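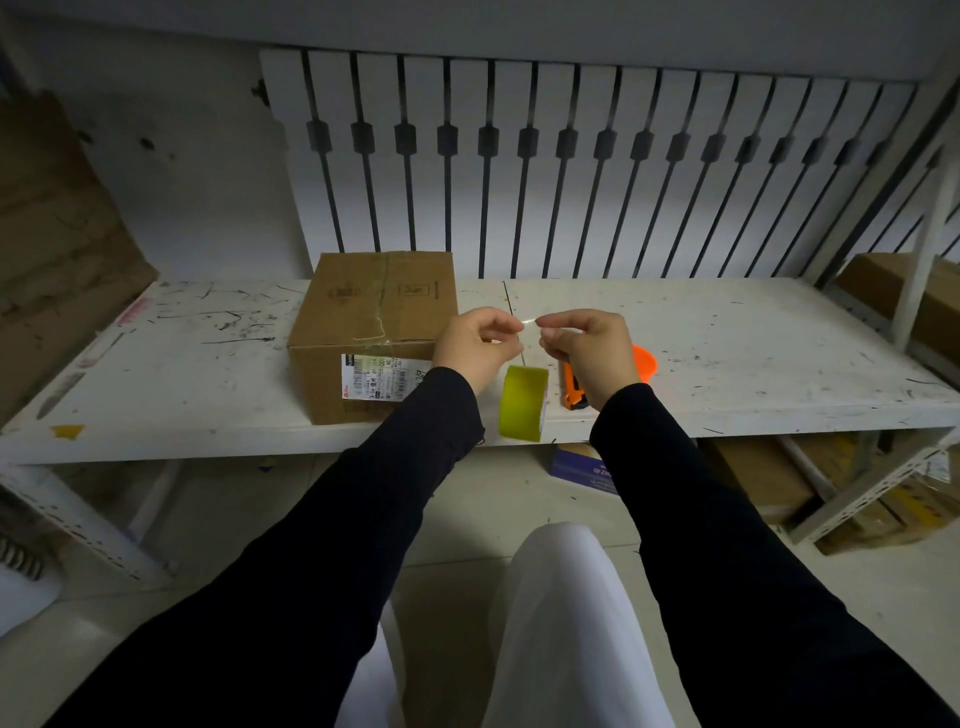 Clear tape, short strip, both hands required.

Moving house in Soltden

Posted August 2021 by Mpho Nkuna

I have now put 228 hours into Soltden and I'd guess a good third of those were spent standing in front of a chest. I didn't buy it for the chests. I bought it because the trailer had a dragon in it, sitting on a bell tower and looking annoyed, and I thought yes, that's me on a Sunday evening, I'll have some of that. I've met the dragon once. It killed me and I lost a very nice hat.

The trouble started with the last patch, which let players own property in Droston. Before that we all lived in the harbour lodgings, where you get one bed, one chest and a man downstairs who plays the same eight bars on a fiddle until you turn the music off in the settings. Droston is up the hill and has proper streets. The houses have windows. Some of them have a cellar, and a cellar means storage, and the moment I read that line in the patch notes I was lost.

A small house costs 600 crowns. I had 41. What I did have was an enormous quantity of stuff, because I am the sort of player who can't walk past a barrel, so I spent a fortnight selling things to Lachance, the merchant by the east gate. If you haven't dealt with Lachance, picture someone who has been told your sword is haunted and is taking it off your hands as a favour. He pays less each time you sell him the same item on the same day. He also sighs. They recorded three different sighs for him, and I could do you all of them from memory.

I got there in the end by fishing, which I'd sworn I would never do in a video game again.

So: I own a house. I then discovered that your belongings don't come with you. The old chest stays in the lodgings, and everything in it has to be carried up the hill by hand. You can't fast travel if you're over your weight limit, and I'm over my weight limit if I pick up the anvil. Why do I have an anvil? I don't smith. I think I took it during a siege. 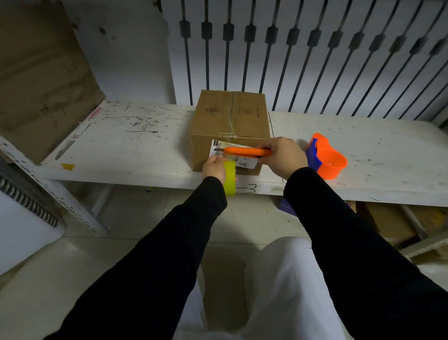 Box, knife and a roll of yellow-green tape.

You can hire a cart. It costs extra, it moves at the speed of an apology, and bandits are fond of it. I lost a whole load of candles on the first trip and chased a man across two fields to get them back. They were ordinary candles. You can buy them in Droston for 2 crowns.

The cellar, when I finally saw it, was very good. There's a rack for weapons and a shelf for jars, and if you put cheese on the shelf it slowly gains value, so I've given up adventuring and gone into dairy. My friends in the guild have been up to the Anetti Pass twice without me. They send me messages about frost giants. I reply with cheese prices.

What I would like from the next patch, if anyone at the studio reads a blog with this few readers, is a "move everything" button. I'd pay crowns for it. I'd fish for it. Failing that, a search box on the chests, or even the ability to write a label on one, so I could stop opening the bone chest when I want the soup chest.

The anvil is still down at the lodgings. The fiddle player can have it. I'm told the next house size up has a second cellar and I've started looking at rods.

Recent posts

Lachance won't buy my boots
The dragon, part one (there is no part two)
Every inn in Droston, ranked by soup
I joined a guild and now I have meetings
What I wanted from the November patch
Photo mode has eaten my weekend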